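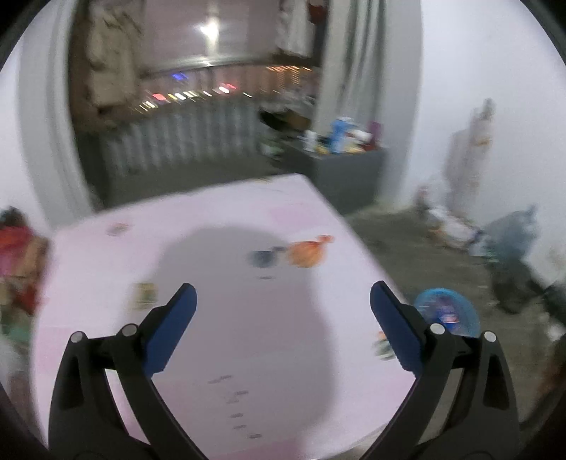

How do you start sorting a pile of small stuff when it's all over the floor?
Put down one pale sheet, move a handful of bits onto it, and deal with only what's on the sheet until it's clear.

SPEAKER NOTES
The Floor Sort: small things, one sheet
Jamie Pickering, Zeltescombe Repair and Reuse evening
20 minutes plus questions

OPENING (no slides yet, lights up)

Hello everyone, thanks for coming out! Ask who has a drawer at home they have to lean on to shut. Wait for the hands. Mine went up too, and I've been giving this talk since May.

Say what we're covering: the little stuff. Packets, lids, knotted bags, cards, wrappers, the odd bottle cap. Furniture and clothes get all the attention at these evenings and I love the little stuff more than I can sensibly explain.

THE SHEET

Hold up my own sheet. Light colour, pink or cream or pale grey, whatever you've got. Small dark things vanish on a concrete floor and they pop straight out on a pale one. Pass it along the front row so people can feel how light it is.

Mine is covered in scuffs and I'm fond of every one of them. Please don't buy anything fancy. An old foam mat, the back of a poster, a pillowcase pulled flat, all good.

Where to put it: out on open floor, with the pile off to one side against the wall. You want to reach the pile without kneeling on what you've already sorted. (Did exactly that in the hall at Bemham and squashed a sachet of wallpaper paste. Tell this one if they're a chatty crowd.)

KNOTTED BAGS

My favourite part! A plastic bag tied in a knot is a parcel from your past self. Undo it over the sheet, never over the pile.

Demo: orange bag from my box. Show the trick with the knot. Push the tail back into the knot while twisting it tight, and it loosens enough to get a fingernail in. Takes a few goes, keep talking. Save the bag, it's perfectly good for rubbish later.

If the bag only has other bags in it, congratulate the owner and move on.

LIDS AND CAPS

A lid goes beside the sheet until its tub turns up. Round lids with a label are the easy ones, read the label first and go looking for the match. Give it to the end of the session. No tub by then, out it goes, or it becomes a saucer for screws. I have 8 saucers for screws. My neighbour calls it a collection and she's being kind.

Caps: bowl by the door. Check what your local depot takes before you save a bucketful of them.

PACKETS, CARDS AND WRAPPERS

Flat things go face up. Sounds fussy, saves ages. A card and a wrapper look the same from the back.

Seed packets, if anyone asks: check the date, sow the old ones thickly and hope. The Mollah garden group had lettuce come up from a packet everyone had written off, and I was thrilled for them.

NUMBERS SLIDE (keep it short)

The big Runeck garage clear-out: nearly 2000 small items over the winter, 73 trips across the sheet. Pause there. People like to gasp. Then point out that each trip was the length of a cup of tea, and the family did them in the evenings with the footy on the radio.

HANDS-ON BIT

Everyone gets a sheet and a tub of mixed odds and ends. Pairs work best. Walk about, admire things. If someone finds something they want to keep, let them tell the room what it is!

Remind them to put the tubs back by the door at the end.

QUESTIONS I USUALLY GET

Batteries: separate tub, tape over the ends, take them to a drop-off point.

Mystery keys: tag them with the month and hang them up.

Kids' bits: let the kids do the sheet. They're quicker than us and much more ruthless about wrappers.

Spare sheets are on the back table, take one home if you'd like it.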